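# Alstead Museum to show Teltitz match painting from June

2018-02-25
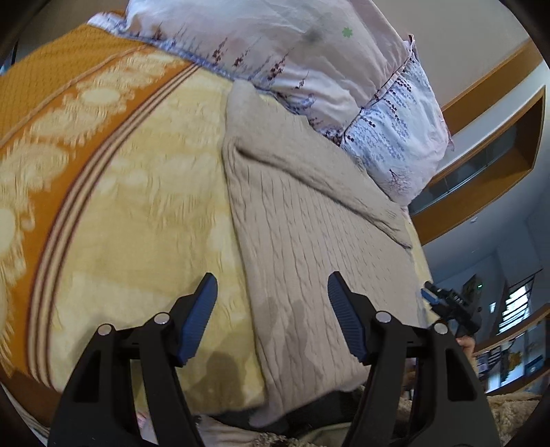

*A beige cable-knit textile laid out on a yellow and orange blanket.*

The Alstead Museum will put the Teltitz match painting on public display in June, after the end of a treatment program in the museum's conservation studio. The painting will hang in the Lemieux Gallery on the ground floor for six months and then return to the town hall in Teltitz.

The work shows a soccer match between a home side and visitors from Lurodano. It was painted in oil on eight joined boards and measures 191 centimeters across. The layout follows an altarpiece, with the goalkeeper in the middle and the other players standing in two groups, one on each side. The painter did not sign it. Town hall records list it only as "Match with Lurodano" and give no purchase price.

Treatment was needed on both the paint and the support. The boards had moved at the joins, and narrow ridges of lifted paint had formed along the joints on the left side. An old varnish had also turned brown. Under it, the shirts of the two teams had become hard to tell apart in normal room light.

The studio first fixed the lifted paint with a weak glue applied by brush under low heat. The varnish was then thinned in stages using a solvent gel, with test patches made at the edges before work moved to the faces. Six of the boards have now been cleaned. The other two carry a later layer of overpaint in the sky, and the museum has not decided how much of it to remove. X-ray images show a row of spectators below that layer, painted at a smaller scale than the players.

Removing the overpaint in full would uncover the spectators but would also expose a burn near the top edge. The museum said in a written statement that a partial removal is being tested. Results will go to the town of Teltitz, which owns the painting and must approve any change to the surface.

The wooden battens fixed across the back at an earlier date have been taken off. They held the boards too tightly and stopped them from expanding with changes in humidity. A sprung support will replace them. It is attached at the center of each board and lets the outer edges move. The frame has been deepened to fit the new support, and the original gilding on the front has been kept.

In the Lemieux Gallery the painting will be shown in a sealed case with a passive humidity buffer. Light levels will be held low, and flash photography will not be allowed. The case can be viewed from the back, so visitors will be able to see the boards, the new support, and the chalk marks left by the joiner. Two benches will be placed in front. The gallery's existing display of club pennants moves to the upper landing while the painting is in place.

The display will also include the X-ray images, printed at full size, and a set of paint samples mounted in resin. Labels will list the pigments found so far. The green of the field is a mix of a blue and an organic yellow. The yellow has faded in the areas that once faced the town hall window, leaving the right side of the field closer to blue. The museum does not plan to retouch the fading.

The source of the composition is still under study. Earlier catalogs linked it to a church panel in Lurodano, based on the matching position of the central figure. The new infrared images show that the goalkeeper was first drawn with both arms lowered and changed at a later stage, so the match with the church panel was not part of the first design. A technical report covering the infrared work, the cross sections, and the repair of the joins will be published when the painting goes on view.

Transport back to Teltitz will be by road in a climate-controlled crate. The town has agreed to fit a blind to the window facing the painting's usual position and to log humidity in the room. Fans of the home side have asked for the painting to be shown at the club's ground before it is rehung. The request was declined on conservation grounds.

Entry to the Lemieux Gallery is included in the general museum ticket.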